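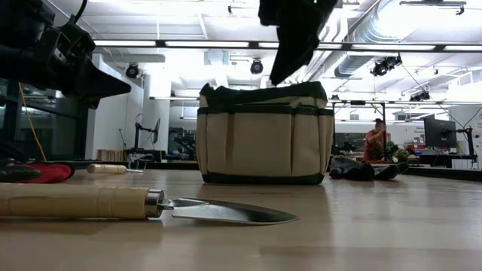 3.2 Packing the tool bag

Figure 2. Packing task, garden set. Hand trowel in front, canvas bag with green trim at the center, gloves on either side of it.

The garden set was the one people had most trouble agreeing on, so we spend a bit more space on it. The bag is soft canvas with pockets on the outside, and the question is simple: what goes in a pocket, what goes in the main part, and in which order. Coded from 400 packing rounds, 1,433 placements in all after dropping the unclear ones.

Hand tools first. Long handles (the trowel in Fig. 2 is typical) were mostly put in blade down, main compartment. Short tools with a thin shaft went to the outer pockets. Coders at Nornow and Stoltitz agreed on nearly all of these. Blade up was rare and we did not split it out.

Gloves are harder. A crumpled pair takes up more room then a flat one, and a soft bag lets you get away with it — the rim just bunches up or rolls over and the glove goes in anyway. We count a glove as packed when no part of it hangs over the rim. Half in is not packed. Single gloves and pairs are coded seperately, see the Lo Presti scheme, which we follow except for the pocket rule.

Pocket rule: a glove pushed in an outer pocket counts as stored, but gets its own code (P2). Reason is that pocketed gloves were often taken out again to make space for a tool, and under the old scheme this showed up as two errors.

Order effects. Gloves last was the common pattern. Gloves first gave a padded bottom and tools that stood crooked, more re-packing too. Rigid boxes in the Jotus set do not show this, the walls hold everything up whatever the order. Full counts for both sets, over 3,308 placements, are in the appendix.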